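Table mat

A table mat is a flat, removable covering laid on a tabletop to protect the surface and to give a steady footing to bowls, plates and other small vessels. The term covers both the individual place mat, set under one diner's plate, and the larger table or counter mat, which covers most of the working area. Large mats are also called table pads or surface mats, depending on the trade.

Materials and construction

Mats are made from woven fibre, felt, cork, leather, rubber and a range of plastics. Sheet materials are cut to size and may be left with a raw edge, while woven types need a bound or stitched edge to stop fraying. Some large mats have a separate backing to limit movement. Thickness is chosen according to use: a thin mat lies flatter and is easier to roll for storage, whereas a thick one gives more cushioning but can form a step at the edge on which vessels may tip.

The finish may be gloss, satin or matte. Gloss finishes wipe clean easily but reflect overhead lighting and show scratches. Matte finishes scatter light and are preferred where small objects have to be picked out by eye.

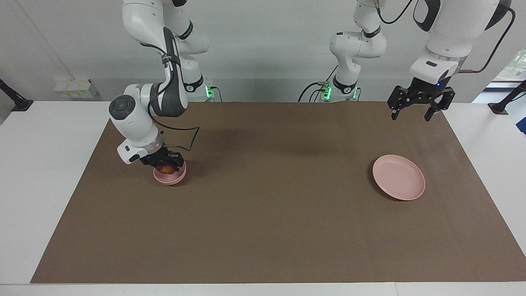 Large mats are normally sized so that a margin of table is left uncovered. The margin keeps the edge of the mat from curling over the table edge, where it would be caught by sleeves or chair arms. A brown mat on a white tabletop shows the usual arrangement, with narrow strips of table visible at the left, right and bottom edges. The slightly mottled surface is typical of darker mats and makes crumbs and light marks less conspicuous than they would be on a uniform colour. Small coloured tableware, such as a pink bowl, stands out clearly against a ground of this kind.

Use with bowls

Bowls present a smaller base than plates and are more liable to slide when their contents are off centre. A single piece of round fruit will roll to the lowest point of a curved bowl, but in a flat-bottomed one it may rest against the side and shift the balance. Mats with some surface friction reduce sliding when the bowl is set down.

Commercial types

The Novmont catalogue divides its mats into place, runner and full-table sizes. Plastlow supplies wipeable sheet in rolls for cutting by the user. The Sedum pattern, drawn by Settimio Lo Presti, was sold in 2 weights and listed in brown and grey. Ozoliņš mats are felt only.

Care

Sheet plastic mats are wiped with a damp cloth. Washable woven mats are generally laundered at 40 °C and dried flat. Large mats are stored rolled with the upper face outwards, or hung from one short edge.

See also

Coaster
Tablecloth
Trivet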